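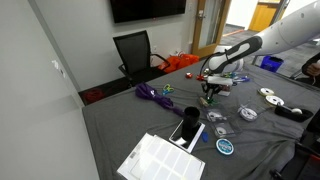

Stullum Public Library, Office of the Director
Director's Diary

Print this page | E-mail this page

Tuesday, February 8, 2022

The morning was given over to the Simby branch and the question of its opening hours. The branch has closed at 5 p.m. on weekdays for many years, and the staff there have asked for one late evening a week. I am in favor. The door counts show steady use in the last hour of the day, mostly by students waiting for the Serkirley bus, and a library that shuts before most people leave work is hard to defend at budget time. I have asked for a draft schedule with a 2-hour extension on Thursdays, to be tried through the spring.

I then reviewed the list of books proposed for withdrawal. It runs to about 2,000 titles, chiefly travel guides and tax manuals that are long out of date. I struck 48 local history items from the list and returned them to the shelves. Several are in poor condition, but no other library in the county holds them, and the cost of repair is modest. 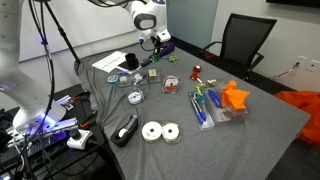 The Mutiso collection also requires a decision before the end of the month. The family has offered 75 bound volumes of the old Serkirley newspaper on the condition that they remain open to the public. The condition is reasonable. The difficulty is shelf space, and the basement at the main building is too damp in winter for newsprint. I walked through the upper reading room after lunch and believe the north wall could take the volumes if the large-print section were moved closer to the elevator, where its readers would prefer to have it in any case.

Correspondence occupied the rest of the afternoon. Two letters concerned overdue charges and one praised the heating, a first in my time here. The roof estimate has still not arrived. I will telephone the contractor again in the morning, before the branch meeting.

Contact the Director's Office | © 2022 Stullum Public Library. All rights reserved. | Back to top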